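Mallance Street Laundromat — my walk-through, 19 Mar 2021

I do this one every month and I type it up the same night, so forgive the rambling. OK means OK, FIX means I want it done before I come back, WATCH means I'm keeping an eye on it.

1. Front door and closer — OK. Swings shut without slamming now, hooray! Whoever adjusted it, thank you.

2. Floor by the washers — FIX. There's a lifted tile in front of washer 6 and I caught my toe on it (twice, because I never learn). Tape is not a repair, and the tape is coming up too.

3. Water hoses — WATCH. All good except washer 2, which has a little bulge near the collar. I'd swap it for a new one and be done with it.

4. Dryer lint screens — OK. Cleaner than mine at home.

5. Dryer vents behind the wall — FIX. The log says they were last brushed out in November, and the Tetteh people told us every three months when they put them in. I pulled one cover and there was a gray mat in there as thick as a bath towel. Lint fires are the thing I worry about most in these places — please book it this week.

6. Extinguishers — OK. Both tagged, both needles in the green. The one by the change machine had a coat hanging on it, which I moved.

7. Emergency lights — FIX. Pressed the test button and the back one gave me a sad orange glow and quit. Battery, I'd guess. Davside stocks them.

8. Folding tables — OK. No wobble, no sharp corners, and I leaned my whole weight on each of them.

9. Soap shelf — WATCH. The big Drulomow jugs are up on the top shelf again, and 14 pounds of detergent over somebody's head makes me nervous. Bottom shelf, please!

10. Back exit — OK. Clear all the way to the alley, and the bar pushes easily. 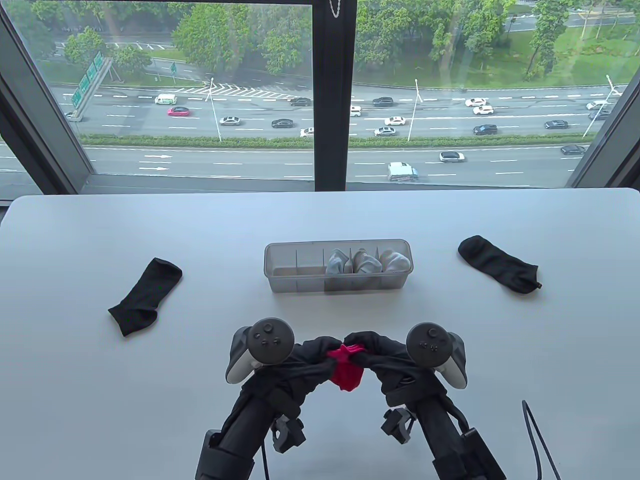 So three fixes and two watches, and the vents come first. I'll bring my own flashlight next month, the one in the office drawer is dead again.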